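The fault on this page is a towel that stays caught in the gripper after the controller has been told to open it. The arm then starts its next move with the towel still hanging from the fingers, and whatever is tangled in the towel comes along. On our Pesadine sorting cell it set off the torque limit and stopped the arm in the middle of a run. The steps below cover how to make the arm safe, how to clear the cloth, and which settings to change before you start again.

You need access to the controller menu, the event log, and the grip settings page. No tools are required unless the finger pads have to come off.

## What is in the tray

Our sorting task uses a wire-mesh tray of toys and three boxes with round holes in their tops. The rigid items, such as the baseball and the wooden block, give little trouble. The spiky balls are a bit worse. Most of the faults come from the waffle-textured towels, which drape over everything else and hide what is under them.

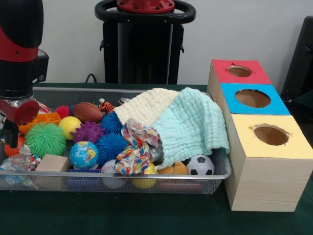

Visthorpe, January 26, 2024

## Step 1: Stop the arm and leave it stopped

Press the stop button as soon as the arm moves off with cloth it should have dropped. Don't wait to see if it shakes loose. If the torque limit has already stopped the arm, press the button anyway. A torque stop on this controller can be cleared from the menu, and someone at another screen could clear it while your hand is in the tray.

Keep your hands out until the status line reads HELD. With the button pressed, the brakes are on but the gripper still has power, and the fingers can close.

## Step 2: Read the log before you clear anything

Open the event log and find the last grip command. Write down three values:

- the commanded finger gap
- the measured finger gap
- the grip current

If the measured gap is smaller than the commanded gap, something is holding the fingers together. If the two values match and the cloth still came along, the fingers opened and the cloth was snagged on a pad edge. These are different faults and they have different fixes, and the log entry is overwritten at the next reset. I lost it twice before I started writing it down first.

In our case the log showed error 579 (joint torque over limit), with a grip current of 300 milliamps at the time of the stop. The commanded and measured gaps matched, so we had a snag.

## Step 3: Free the cloth

The left side of the tray is the harder place to work. When the gripper is at that edge it is close to the boxes, and a light blue cloth crumpled up there leaves little room for fingers of either kind.
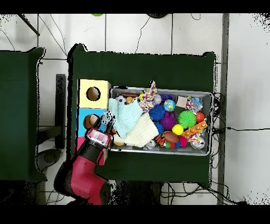 Ludmila Vávra
Cell Maintenance, Dervishi

Turn off gripper power at the wall switch, then wait for the gripper light to go out. Hold the cloth close to the fingertips with one hand. With the other, turn the manual release until the fingers are fully open. Slide the cloth out along the length of the fingers. Pulling it sideways catches the weave on the pad edge and makes the snag worse.

Check both pads once they are clear. Run a fingernail along each edge. If the nail catches, the pad is lifting and has to be replaced before the cell goes back into service. Trimming a lifted pad with a knife gave us two more snags within the same shift.

## Step 4: Change the release settings

The factory release opens the fingers and moves straight up. That works for a ball. A towel needs more gap and a short pause. On the grip settings page:

1. Set the release gap to 152 millimeters. The default is too narrow for folded cloth.
2. Set the release dwell to 2 seconds.
3. Turn on "confirm empty." The controller then compares the load on the wrist before and after the release, and holds position if they don't differ.
4. Lower the torque limit for the first lift only. Leave the limit for the rest of the path alone.

Save the settings under a new name so the old set is still there to compare against.

## Step 5: Test over the middle of the tray

Run the first test at reduced speed with the gripper over the middle of the tray, away from the rim and the boxes. Pick up the cloth, lift it a short way, and release it. Keep a hand on the stop button for the whole test. Repeat with the cloth folded and then bunched up, and read the log after each release.

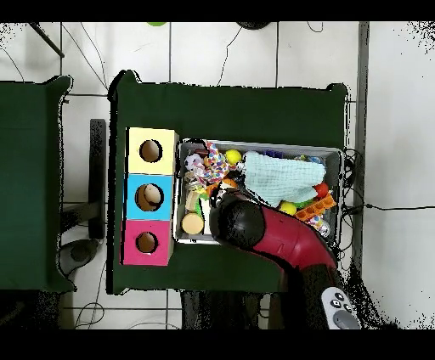
The Hunoscombe crew wrote back after the first version of these steps that the dwell made no difference for them until they had turned on "confirm empty," and that they would put item 3 ahead of item 2. I have kept the order as it is on the settings page, but don't skip either one.

If a test release fails, go back to Step 1. Do not open the fingers from the menu with your hand near the cloth, even at reduced speed.

## Step 6: Return to full speed

Once the slow tests pass, run the full task with the tray packed as it would be for normal work. A tray with only cloth in it proves very little, as the snags happen when the cloth is lying in among other things.

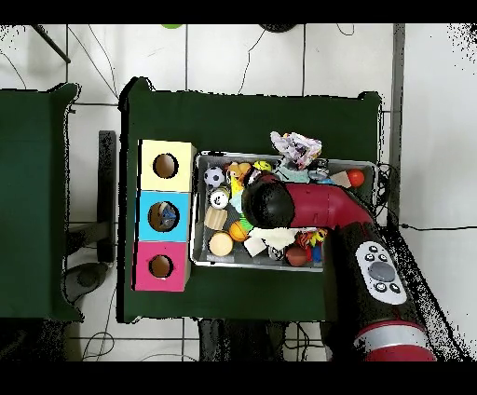
**Can I clear error 579 and carry on if the cloth has already fallen off?**

Stop and check the pads first. The error only tells you that a joint was overloaded, and a lifted pad will catch the next towel the same way.

Record the new settings name in the cell log along with the three values from Step 2. If the fault comes back with matching gaps, replace both pads as a pair. If it comes back with the measured gap smaller than commanded, leave the arm held and have the finger drive looked at before anyone runs it again.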